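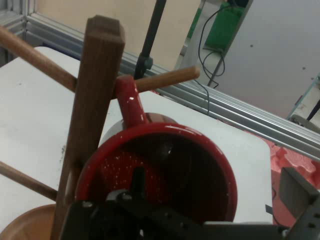 4 min read

Section 4. Filing a Gift and Travel Disclosure in Kasten

Kasten is where members of the state legislature, and the staff who do their typing, report gifts, meals, lodging and rides on other people's airplanes. Set up your profile (Section 3) before you begin. The system will let you start without one and then throw your work away.

1. Sign in and choose New Disclosure. Pick Gift, Travel or Both. A golf weekend is Both.

2. Enter the date you received the item. The date you remembered receiving it goes in the Notes field, where the ethics office will read it with interest.

3. Under Source, type the name of the person or company that paid. "A friend" is rejected automatically. So is "an old friend."

4. Enter the fair value in whole dollars. For a seat on a private plane, use the charter rate for the route, found under Tools > Rates.

Note: Any single item over $401 opens Form B. Splitting a $3,266 trip into small pieces doesn't keep Form B closed. Kasten adds them back together overnight.

5. Attach receipts as PDF files. Photos of receipts are accepted if the total can be read. Maximum 20 files per disclosure.

6. Under Related Business, list any bill, hearing or agency inquiry in which the source has a stake and you have had a hand. If there are none, check None. Leaving the box blank counts as an incomplete filing.

7. Choose Review, then Sign. Staff may prepare a disclosure, but only the member can sign it.

CAUTION: A signed disclosure is public within the hour. There is no Unsend. To fix a mistake, file an amendment (Section 5), and both versions will stay up side by side for as long as the server runs.

CAUTION: Do not share your signing code with your scheduler, however trusted.

Note: Travel records imported from Drivemik arrive with the payer field empty. Fill it in by hand before Step 7.

Filings for the fall period close on 8th November at midnight. The next period opens in February. For extensions, write to Ebise Kahsay in the ethics office. For lost passwords, write to Mesfin Mekonnen, who can't grant extensions and has been asked.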